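3.2 Why people stop washing up halfway

I'll admit I went into this part of the study expecting to write about laziness, mostly my own. 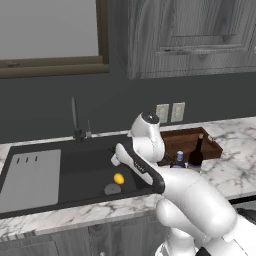
What I got was pages and pages about interruptions. We had 769 diary entries from 30 households in Gurkby, each kept for 30 days, and the word that kept cropping up was "then". Then the phone went, then the little one woke up, then I sat down for a minute (we've all had that minute!). Ji-hoon Kwak, who coded the December entries with me, started marking these as "broken chores", and I liked the name so much that it stuck.

Figure 7. Kitchen sink and marble worktop, computer rendering.

Serna argues that a chore left half done feels heavier than one not yet begun, and I think our diaries mostly bear that out. One woman wrote that she would happily face a full pile after tea but couldn't stand going back to "the last two pans". Seo is more doubtful and puts it down to tiredness, and I can't rule that out, as we never asked people how they had slept. I wish we had.

Shared kitchens were messier to code. People there often finished somebody else's broken chore without a grumble, then wrote half a page about a teaspoon. I come back to the teaspoons in section 3.3.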